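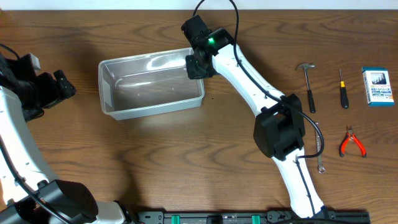
Manipulation Bench, Siriwan Workshop Group

April, open day, entry 3

Doors at 10 and we had people at the bench before I'd finished my coffee! The job for the demo was tool tidying: tools lined up on the right side of the table, clear bin in the middle, one arm doing the picking. I kept the hammer in the lineup mostly for looks (Linnea wanted it in, I'm still nervous about the weight).

Teodoro talked to the visitors and I watched the cable at the elbow, which makes a bigger loop than I like. Somebody from Redier asked what an arm like ours costs and I said over 2,000 and changed the subject. Best question came from a kid who wanted to know if it could pack a school bag. Teemu has the log, 49 runs in it, and I haven't gone through them yet.

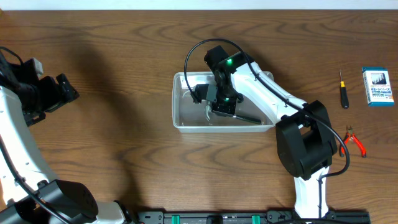

To do before the next visit

Shorten or re-clip the elbow cable, ask Teemu.
Try the red pliers with the handles closed.
Send Borghild B. the visitor list.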